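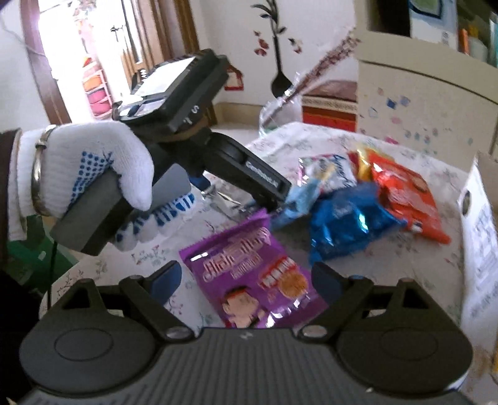
How wide do the fingers need to open for a home-built gripper of this kind? Wide enough to clear the largest thing you mean to pick up with a little room on both sides, and we have found that a bit too wide is much easier to live with than a bit too narrow.

3.2 Building the hand-held grippers

Figure 4. Two hand-held grippers at a table of snack packets.

We built the Ruvstead grippers at home, mostly in the evenings, and we would gladly do it again. Wai-kit Chiu drew the linkage and Jiahui Li fitted the finger pads, which went through 11 versions before we were both happy with the grip on thin, slippery film (the early ones were far too hard). Snack packets became our favorite test objects - they bend, they shine, and every shop has them. In Figure 4 the packets lie at different angles on a floral cloth, and the finger pads of the nearer gripper are held wide apart. Each pad design was tried on 16 packets before we changed anything else.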